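Suritby Shared Workshop
Tabletop Robot Arm Build: Frequently Asked Questions

Last revised September 25, 2018

The following answers are provided for members who have registered for the tabletop arm build, and for those who are building the same arm at home from the published parts list. Questions that are not covered on this page may be left in the project mailbox at the front desk.

What is the purpose of the project?

Each participating group assembles one arm with a two-finger gripper, mounts it at a table, and programs it to pick up and set down toy kitchen items. The workshop chose this task for its low cost and for the variety of shapes involved. A plate, a bottle and a bunch of bananas call for different grips, and groups are expected to attempt all of them before the December review.

Is previous experience required?

No. Members must hold a current bench safety card. Familiarity with hex keys, crimp connectors and basic scripting will shorten the work considerably, but the build guide covers each of these subjects.

How is the gripper put together?

The gripper is built up from black plates and blocks held with machine screws. Start every screw by hand and leave it a half turn short of tight until the whole bracket has been checked for alignment. Members who tighten as they go will generally find that the last block does not seat.

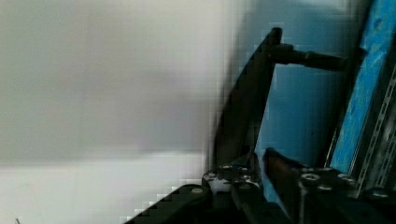
Once the bracket is square, tighten the screws in a crossing order and apply one small drop of thread-locking compound to each. Do not use compound on the finger pivots. A finger that has been glued at the pivot must be replaced at the member's expense.

May I substitute my own parts?

Substitutions are allowed for the fingers, the finger pads and the table mount. The motor controller must be the Plerent board supplied with the kit. Other controllers have not been tested with the workshop's stop switch and may not be powered on in the building.

Where should the wrist camera be mounted?

The camera is mounted so that both fingertips remain in view while the gripper is open and while it is closed. Part of the arm or of nearby equipment will fill the view in some positions, and this is acceptable. Route the cable along the wrist with enough slack for a full turn, and secure it at both ends. A cable that pulls tight at the end of travel is the most common cause of lost pictures in home builds.

How firmly should the gripper close?

Set the closing force at the lowest value that will hold the item during a slow lift. The squeeze bottle is the usual item for this adjustment, as it is smooth and wider at one end than the other. Take hold of it across the body, lift it a short distance, and pause before moving sideways. If it turns between the fingers, move the grip point before raising the force. The plate should be left for later, as its rim calls for a different approach angle.

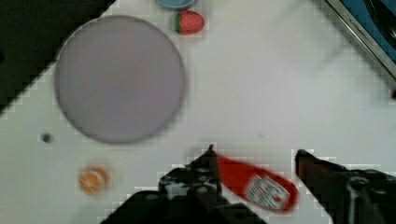 What kind of table is suitable?

A rigid white or light-colored top is recommended. Colored items are easier for the software to separate from a pale surface, and shadows can be corrected in the settings file. Existing holes or dark marks in the top do not need to be filled, but they should be masked in the software so that they are not taken for objects. Folding tables are not suitable.

How should the items be laid out for a practice session?

Begin with one item and add others as the results become steady. When a full layout is used, tall or heavy pieces such as the toaster oven belong near the side of the table, and small fruit should be placed where the fingers can reach it without brushing a pot. Items may touch or overlap once the group has passed the single-item stage.

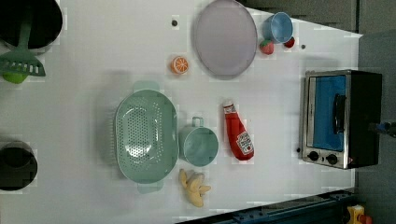 Groups are asked to change the layout between attempts. A program that succeeds only when the strawberry is in one place will not be accepted at the review. The full item list, with storage bin labels, is kept in the Lamance cabinet beside the bench, and all pieces must be returned there at closing.

What does participation cost?

The bench fee is $35 per group. The parts deposit is $30 and is returned when the kit is checked in complete. Members who build at home pay the deposit only.

May the arm be left running unattended?

No. One member of the group must remain within reach of the stop switch whenever the motors are powered. The same rule is strongly advised for home builds, particularly where children or pets are present.

Who approves a finished build?

Afonso Mendes inspects all arms before first power-on and again before the review. Inspections are booked at the front desk under project number 1462. Home builders may bring the assembled arm to the Srivastava Room during open hours, with the power supply and the completed checklist.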